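Rozália Takács tests grippers the slow way. She gives a hand-held one to somebody who has never used it, puts a pile of spoons and sticks on a table and asks for the lot to go into a bin.

Her shop in Bakotau has spent since August comparing two sets of finger pads for a small maker called Dogar. One is flat rubber. The other is ribbed and a little softer. Both fit the same black linkage, and swapping them takes a hex key and a few minutes.

"Flat pads look better on paper," Takács says. "There's more rubber touching the handle. Then you try a round stick and it rolls on you."

Each pad set gets 400 picks, split between operators. A pick counts if the utensil ends up in the bin without being dropped or regripped. The ribbed pads managed 345 clean ones. The flat pads came in 110 lower, and most of the losses were thin or round handles.

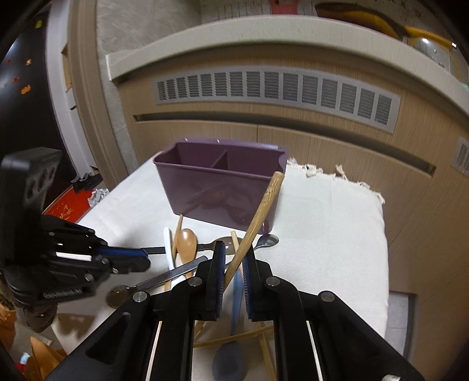

Spoons with flat metal handles gave neither set much trouble once they were off the table. Getting them off was harder. A cloth helps, as the fingertips can press into it a little and get under the edge. On bare wood the operators tended to push the spoon along until it hit something.

Nighat Sethi, who writes the control software, cares more about what happens after the grip. Her program, Ada, learns from the recorded picks and will later run the same fingers on a pair of Drullora arms. She wants 1,000 good recordings before she trusts it with a full pile.

"If the person hesitates, the arm hesitates," she says. "I'd take a plain, steady pick over a fast one."

The ribbed pads do have a weak point. The ridges wear down first at the tip - Takács keeps the old ones in a jar by the door - and a worn pair slips almost as often as the flat kind. Dogar is sending a harder compound next, in the same shape, and the count will start again from zero.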